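Avar Mobile Platform Trials Group
Minutes of the meeting held at Prarkthorpe on July 18, 2018

Present: Eimear Dunne (chair), Donal Fitzgerald (minutes), representatives of Brircombe and Mac Suibhne

1. Camera comparison

The group considered the wide-angle units supplied by Brircombe and Mac Suibhne. Ms Dunne reported that strong sunlight remained the main difficulty for both.
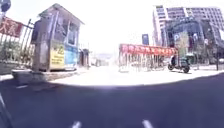
Mr Fitzgerald asked that exposure be locked before each run — automatic adjustment had been left on in June. Agreed.

The log held 966 entries, of which 300 had been checked. Walkers on the bridge would be marked as moving obstacles.

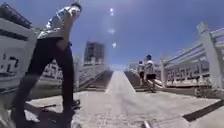
2. Controllers

Two controllers remained under consideration. The Brircombe unit was preferred for straight travel, subject to a further test on the ramp between the stairs. 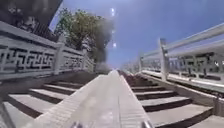

Mac Suibhne undertook to send revised steering settings. The group noted that bright spots in the sky should be masked before the horizon was estimated, and that shade from trees should be treated as passable ground.
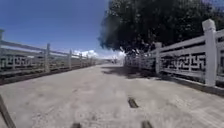

Reading time: 2 minutes

3. Actions

Mr Fitzgerald to check the remaining entries.
Ms Dunne to write to both suppliers regarding lens hoods.

The meeting closed at 6 pm.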